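Subject: Re: Flooring for the back room – what did you use?
Date: Wed 9 September

Reply below.
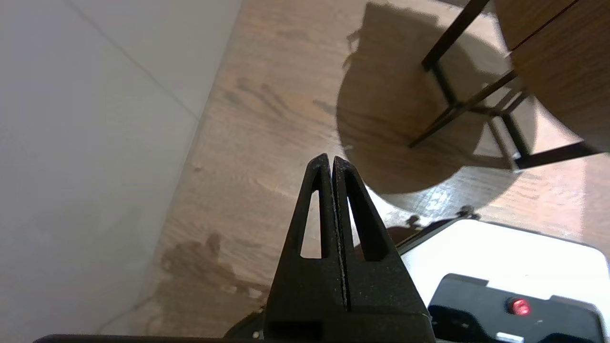

## What was asked

> We are moving into a ground-floor unit at Flinstead in November and the
> carpet has to go. I remember you redid your back room last year. Is the
> light brown wood-grain floor you have easy to live with? The room gets
> sun most of the day and we will have a round table and some equipment
> on stands. Also, was it dear?

## Reply

We bought the Lillivis from Timmermans. The bill was 2,413 all in, and 600 of that was for lifting the old floor and levelling. The fitters were here for 2 days.

It is easy enough to keep. We sweep it most evenings and go over it with a barely damp mop once a week. The grain is a mix of tan, beige and darker brown, so crumbs and dust don't show much.

The shine is another matter. Where the sun lands on it you get a strong glare, nearly white in places, and the shadow from the table shows up clearly. If your room is as bright as you say, I would ask for the matt version or fit blinds. We looked at Ustik as well, which was duller but only came in grey, and our walls are already a pale grey-white.

Put felt under the table legs before you move anything – we did ours a month late and there are a few marks by the door. Get a spare pack too. Timmermans had stopped stocking our shade when I went back.

I still have a few offcuts if you want to see one against your paint. Reply off list and I'll post them.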